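3.2 Storage and care of household textiles

Butura households were asked how they kept towels, cleaning cloths and everyday shirts between washes. The survey went out in June to 700 addresses, and more than half of the forms came back complete. Most people folded small cloths flat and kept them in one pile, with the colors mixed. Only 37 households sorted by use, for example by keeping kitchen cloths apart from bathroom cloths.

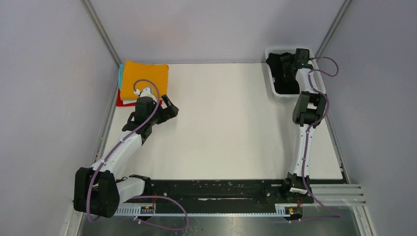 Figure 3. Folded cloths in a stack, orange-yellow on top, with turquoise-blue and red showing at the edges.

Piles of this kind have a known drawback. The top cloth is used, washed and put back on top, so it wears out well before the ones underneath. In the Grustia part of the sample, people who put clean cloths at the bottom replaced the whole set at one time and reported fewer odd pieces left over.

Shirts were treated differently. Dark cotton was usually hung, and the main complaint was lint, followed by fading along the seams. Washing dark shirts inside out was common in both towns, but few people kept them apart from towels, a likely source of the lint.

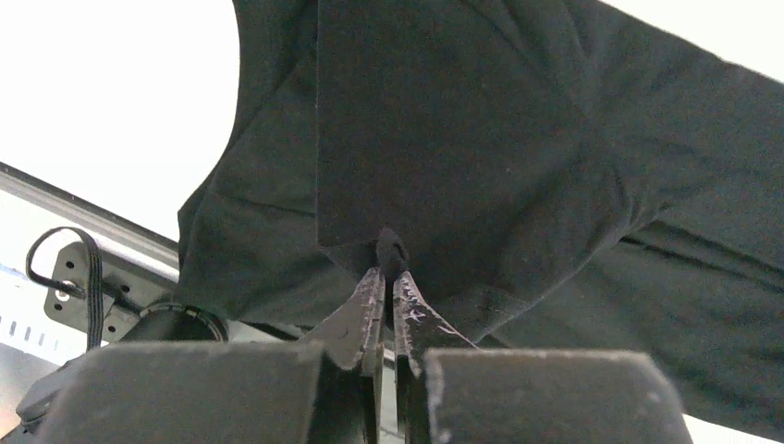 Thái, in a written comment on the draft, asked whether the dryer might matter more than the mixed load, as lint also builds up when the filter is not cleared. The form had no question on filters, and one has been added for the Mirkwood survey.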